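Stop Building Robots for New Parts

July 17, 2021

I've been spending most of my evenings at Clerkden, the shared workshop over by the rail yard, and I've come away with an opinion that annoys about half the people I share a bench with. So I'm putting it here where they can read it in peace.

My opinion is that hobby robot people should be working on junk. Old desktops, dead printers, whatever your office was going to pay someone to haul off. Everybody wants to show an arm stacking fresh foam cubes, and sure, it looks great, I've clapped for those too! But a foam cube doesn't have a latch on it. A foam cube has never had a cable flop over the exact spot you needed to reach.

We call our project Trellevel (long story, it was the name on a box). The plan is an arm that can take parts out of old towers and put them back, memory first, then drives, then whatever we're brave enough for. The spending so far is $1,398, and that leaves out the arm. Most of it went on fingertips, printed holders, the printed holders that replaced those, and a frankly silly amount of hex screws.
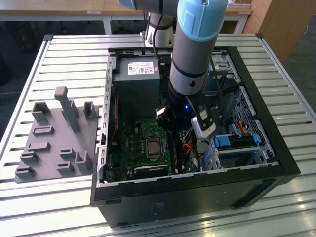

Do you need an expensive arm to try this at home?

A small secondhand arm is enough to start with, as long as it can return to the same spot reliably and you're willing to work on one easy part for a while. Spend what's left on the gripper and on a solid table.

I mean that about the table. Our first one was a folding thing from somebody's garage, and every time the arm stopped, the whole business shivered. We lost most of January blaming the software. Then we moved to aluminum and half our bugs went away in an afternoon, and I was so mad I went home early.

The usual complaint I get is that a person with a thumb can pull a stick of memory in two seconds. True! I can do it while holding a sandwich. If you've got one computer to fix, please use your thumbs. But I sat down with a spreadsheet from Grimau, the little refurbishing outfit that gives us its leftovers, and they had 1,122 towers come through last year. Two seconds is fine. Two seconds plus the lid, plus the cables, plus doing it all over again until your wrists hurt, that's a different job, and it's one I'd happily hand off.

The other complaint is that it's too messy to ever work. Every tower is laid out a little differently, the wires go wherever the last person shoved them, and the slots are tight. Well, yes, and that's why I like it. You learn more from one cramped case than from a month of cubes. I used to think of memory as flat and simple, and then I tried to explain to a machine how to hold something that thin by its edges, in a space where my own knuckles barely fit.

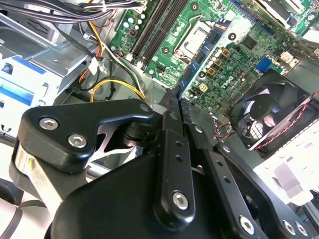
My own rule is that we don't get to tidy up first. There's a strong temptation to tie back every cable and start each run from the same perfect setup, and then you've basically built yourself a foam cube with a fan in it. The folks on the Zavala forum argue with me about this constantly (they've got a thread on it that's up to 13 pages) and they have a fair point that you need a few clean runs to know if your gripper's any good. Fine. Do your clean runs. Then leave the cables alone and try again, and write down what goes wrong, even the dumb stuff.

I'd also like people to post their failures with the part numbers attached. I've watched so many polished clips and come away knowing nothing I could use on my own bench. Tell me what your fingertips are made of. Tell me how hard you squeezed. I'll go first, our log is up on the Clerkden page and it has over 1,514 entries, and a lot of them just say "dropped it."

If you've got an old tower in the closet, bring it by. Take the hard drive out first, please, or at least wipe it. And if you still have the screws, bring those too, we're always short.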